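Home | Manuals | Downloads | Support

Tramum Workstation Guide
Section 2: Replacing the processor

1. Shut down the system, unplug the power cord and wait 60 seconds.
2. Loosen the cooler screws in a cross pattern, two turns at a time.
3. Lift the cooler straight up. If it sticks, twist it slightly – do not pry.
4. Release the socket lever and raise the load plate.
5. Line up the corner marks and lower the new processor into the socket without pressing.
6. Close the plate, lock the lever and refit the cooler with fresh paste.

CAUTION: Hold the processor by its edges only. Do not touch the contacts.

NOTE: Coolers rated under 225 W are not supported on Kaplan boards.

Shares: 2

We use cookies to improve this site. Accept | Settings
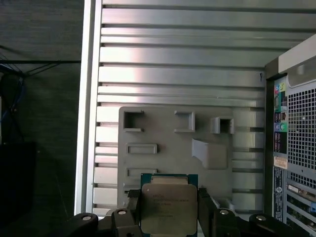 Fig. 2. Processor held by its sides, heat spreader visible.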